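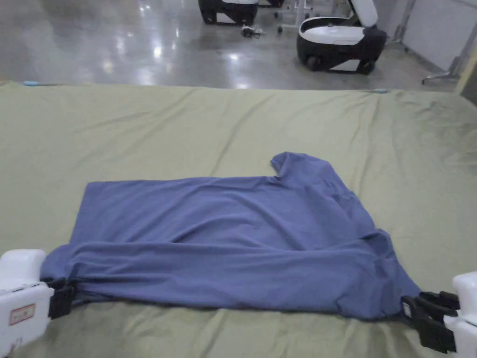

Figure 1. Two hand-held grippers holding the lower corners of a T-shirt.

Equipment plan for the garment handling project
Prepared by Zoi Theodorakopoulos

Our group needs to record a large number of garment handling runs before the final report. This section covers what we propose to buy, what we can share, and what we left out. The department limit for a student project is $3,000, including shipping.

1. Grippers

Most of the money goes here. We compared the Vornton and Addo hand-held models. The Addo jaws open wider, but a replacement set costs $141 and has to be ordered with a full service kit. Vornton sells fingers one at a time for $48. We expect to wear out fingers faster than anything else, so we chose Vornton and budgeted for four spares.

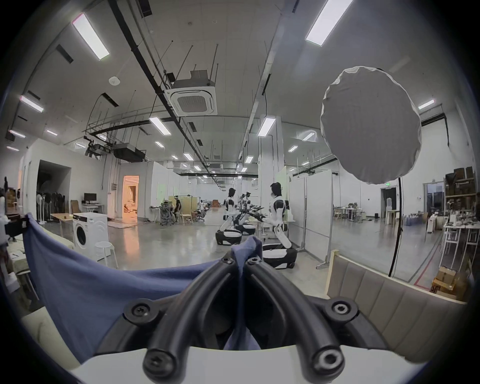

Figure 2. Curved black gripper fingers pinching blue cloth, with the lab behind.

Floor space is a cost too, even though it has no line in the table. The mobile bases need clear room to turn, and the worktables have to stay reachable from both sides. We asked for no new furniture.

2. Garments and covers

T-shirts are cheap, and we want the same cut in several sizes. Plain colors that stand out from the green sheet are preferred.

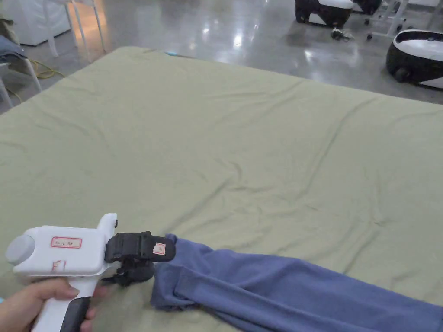

Sleeves take more practice than hems, so the run schedule gives them extra sessions in July. We added a second fitted sheet and a bag of clips to the order. Jirnine quoted $46 for both, and delivery is free if we combine them with the shirts.

3. Labels, cables and small items

Every gripper must be labeled before it is used, and the label has to match the log sheet. Tape, pens and paper come out of the general lab supply. Extension cables are also shared, but we put two on our own list for the busy weeks. 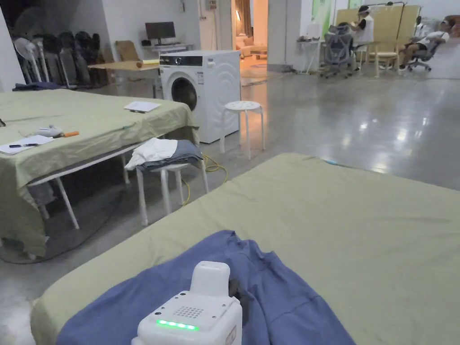

Storage still has to be settled. Gisari offers a lockable cabinet that would fit along the wall, but it would use up most of what is left after the grippers. For now we will ask for one shelf and keep the remainder for repairs.

4. Not included

Additional computers, a second mobile base, and paid operator time. These go in next year's request.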